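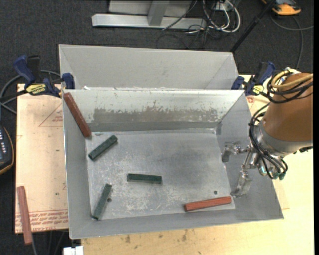
### 4.2 Bench trials of the Evell picking kit

We tested the Evell kit as a small lab or workshop would receive it. Flolla sells it as a bundle of a two-finger gripper, control software, and one year of email support. The buyer supplies the arm, the bins, and the parts to be picked. We had an arm and bins from earlier work and did not buy anything extra for the trials.

The task was to clear a bin of mixed blocks and place them in a second bin directly behind it (Figure 3). Both bins are open-topped gray sheet metal. We used bar clamps on both sides where the bins meet, as the kit manual asks for a fixed distance between the pick and place areas. The manual is 83 pages long, and the section on bin placement is good. The section on cable routing is two paragraphs and a drawing of a different arm. Kekeli Dogbe routed our cables down the side of the housing and let them loop below the wrist, which left enough slack for the joint limits we set.

Blocks were red or dark green and were tipped into the front bin by hand before each round. We did not arrange them. Blocks came to rest at many angles, and some leaned into a corner, as the long dark red one does in Figure 3. We kept these rounds in the results. A user who has to straighten parts before each cycle gets little from a picking kit.

An attempt began when the software chose a block and ended when the fingers opened over the rear bin or the software reported a miss. A pick counted as successful only if the block was released inside the rear bin. Across all rounds we recorded 547 attempts, of which 469 were successful. Rounds were run by Kwame Ayaaba and Mhairi Dalgleish, who swapped roles halfway through so that one person did not load the bin every time.

Most of the misses fell into two groups. In the first, the block lay close to a wall and the outer finger touched metal before the gripper reached its closing height. The software has a wall margin setting for this. With the default margin it skipped blocks it could have reached, and with a smaller margin it stopped more often on contact. We settled on a value between the two and left it there for all counted rounds. Flolla's support desk answered our question about this setting in two days — the reply was clear, but it should have been in the manual.

The second group came from the bin floor. Our front bin is well used, with scratches, scuffs, and dark smudges across the metal, and there are two small round holes in the floor. The software sometimes marked a smudge as part of a block and placed the grasp point too far to one side. It rarely did this with the red blocks. The green ones gave more trouble, mainly when they lay next to a dark mark. Bernice Ayaaba repeated six rounds with a sheet of plain white card on the floor of the bin and saw none of these errors, but we have left those rounds out of the totals.

Color itself can be used as a sorting rule, and the kit includes a simple menu for this. We tried it briefly and did not score it. The menu takes a sample from a block placed under the gripper and asks for a name. It works as described, but the names cannot be edited later without taking the sample again.

Setup was faster than we expected. Software installation and the first calibration fit into one afternoon. Calibration has to be repeated if either bin moves, and the software does not check for this by itself. We found one shifted bin only after several blocks in a row were released too near the rim. We discarded that round, tightened the clamps, and ran it again.

We did not test other gripper fingers, heavier parts, or overnight running. The fingers supplied with the kit have narrow tips, and these suited our blocks well once a clear approach was available. Kwaku Boateng looked at the tips after the last round and found light marks but no bending. Results for the same task with the Brodivora kit are given in Section 4.3, using the same bins and the same wall margin where the software allowed it.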